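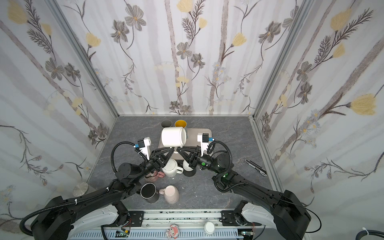

3.2 Cell layout and mounting

Figure 2. The Flaltcombe cell from the fixed camera, with both arms over the mug tray.

The cell used for all trials in this paper is the second of two built at Flaltcombe. It consists of two arms on a shared rail platform, a work surface closed in by three walls, one fixed camera, and one small camera carried above each gripper. The arms face into the enclosure from its open side, which is also the side from which the operator resets the objects.

Both arm bases are bolted to the rail through black bracket plates. In the first cell the bases were clamped to the edge of the table, and the distance between them drifted by a few millimetres over a week of use. The error was small enough to miss by eye but large enough to spoil any task in which both grippers held the same object. With the bracket plates the drift was no longer measurable with our gauge block. The bolts are tightened in a fixed order, inner pair first, and marked with a paint line so that any movement can be seen during the daily check.

The walls are held by aluminium corner posts and covered in a patterned wallpaper with flowers and stripes. Plain white walls were tried first. They gave the fixed camera very little to match against when its pose was estimated, and the calibration script failed on nearly 12 per cent of starts. The wallpaper has stayed in place since April and is treated as part of the cell - if a panel is changed, the camera pose is estimated again from scratch. The same holds for the stone-patterned work surface, which lies loose on its supports and is pushed up against the back wall before each session.

3.3 Cable routing

Each arm has its own corrugated conduit, which runs in a loop above the links and leaves enough slack for the wrist to turn through its full working range. The size of this loop took more time to settle than any other part of the mechanical set-up. A short loop pulls on the wrist when the arm reaches for the far wall. A long one swings into the view of the wrist camera, or catches on the other arm when the grippers meet over the tray.

Our final procedure is as follows. The arm is driven by hand to its furthest reach, the conduit is fixed near the base with the slack just taken up, and one hand's width is then added. The arm is driven back to its folded position and the loop is checked for contact with the opposite arm. Where the two requirements conflict, we keep the extra length and limit the range of the shoulder joint in software.

The control boards sit low at the front of the platform and are left uncovered. An early cover kept dust out but hid the connectors, and a half-seated plug was the cause of most of the faults in our log. Leads are held with zip ties close to the boards, and these are cut and replaced whenever a board is removed.

3.4 Gripper and camera checks

The grippers have angled triangular fingers. Handling rounded ware such as mugs wears the finger faces unevenly, with most of the wear near the tip. Fingers are swapped as a pair. Replacing one finger alone shifts the closing point to one side, and the arm then pushes an upright mug before gripping it.

The white brackets that carry the wrist cameras are the weakest part of the assembly. Four were replaced during the study, all after the gripper had touched a wall or the other arm. A cracked bracket may still hold the camera firmly when the arm is at rest, so each bracket is pressed lightly from both sides before power is applied. After a bracket has been changed, the offset between camera and gripper is measured again using the Mohmand target, a printed board that we place flat on the work surface.

Status lights are read before the arms are enabled. If a light on either arm is not green, the session does not begin, and the state is written down before any attempt to clear it. Rorik, the control software, clears some faults without keeping a record of them, and in the first cell this hid a loose wrist connector for several days.

3.5 Maintenance record

The cell ran 694 sessions under this routine, of which 226 were two-arm tasks using the mug set. The record was kept by Ylva Fjeld in a single text file, with one line for each check and one for each part changed. The last change made before the reported trials was on October 3, 2020, when the right-hand conduit was replaced and its loop set again as described in Section 3.3.

Stoppages were sorted by cause: cable, connector, bracket, finger, software or other. Connector faults were the most frequent, and bracket faults took the longest to put right, mainly on account of the camera measurement that follows. No stoppage was traced to the rail mounting. A third cell is now being assembled on the Durkico table frame with the same bracket plates, and its wrist cameras will use a thicker bracket that adds a little weight at the end of the arm. The effect of that weight on gripping has not yet been tested.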